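Chapter 8
Soap, Detergents, and Surfaces

In this chapter
8.1 Why water alone does not clean
8.2 The structure of a soap molecule
8.3 Hard water and soap scum
8.4 Bar, liquid, and foam
8.5 Making soap on a small scale

Key terms: surfactant, micelle, saponification, lye, hard water, surface tension, glycerin

Before you begin, review the section on polar and nonpolar molecules in Chapter 3. You will need it for 8.2.

In the river town of Clidmont, one building on the waterfront still smells faintly of tallow. It was the Pakzad soap works, and for most of its life it made a single product, a hard yellow laundry bar sold by the pound. The fat came from local slaughterhouses. The alkali was first leached from wood ash and later bought in drums. Workers boiled the two together in open kettles, added salt to separate the soap from the liquid, and poured the soap into wooden frames to set. At its peak the works employed 242 people, most of whom lived within walking distance.

The chemistry in those kettles is called saponification. A fat molecule has three long chains attached to a short backbone. A strong alkali breaks the chains away from the backbone. Each chain becomes a molecule of soap, and the backbone becomes glycerin. The Pakzad works threw its glycerin into the river until a chemist named Wanda Zawadzka showed the owners that it could be recovered and sold. Her notebooks record 367 test batches. Several of them are used as problems at the end of this chapter.

A soap molecule has two ends that behave differently. One end carries a charge and mixes easily with water. The other end is a long hydrocarbon tail that mixes with oil and grease. When soapy water meets a greasy plate, the tails sink into the grease while the charged ends stay in the water. With some rubbing, the grease breaks into small droplets, each surrounded by soap molecules. These clusters are called micelles, and they rinse away.

Soap has one serious weakness. In water that contains a lot of calcium or magnesium, it forms a gray solid that sticks to sinks, tubs, and cloth. Clidmont has hard water, and so does the neighboring town of Vindby. Households in both places used to collect rainwater for washing. Synthetic detergents, covered in 8.3, largely solved this problem.

The form of the product changed as well. Bars are cheap to ship and keep well, but they soften in a wet dish. Liquid soap is mostly water and needs a container.

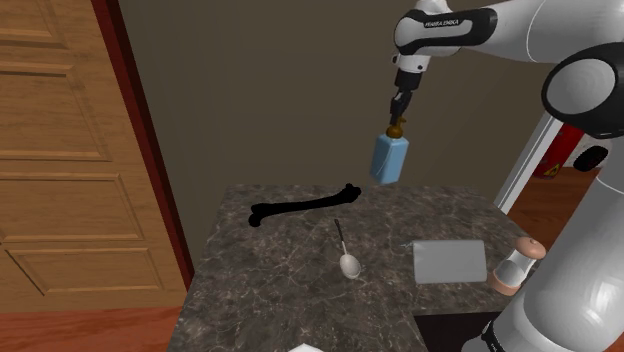
Liquid hand soaps are usually made with potassium hydroxide in place of sodium hydroxide, or with detergents and no true soap at all. Potassium soaps dissolve more readily in water and stay liquid at room temperature. Thickeners, often ordinary table salt in the case of detergent-based products, keep the liquid from running off the hand too quickly.

Section 8.5 includes a laboratory exercise in which you will prepare a small batch of soap from coconut oil. Lye causes severe burns. Read the safety notes in full before the lab session, and wear goggles and gloves from the time the lye container is opened until the bench has been wiped down. The finished bars must cure for several weeks, so they will be tested when the class reaches Chapter 13.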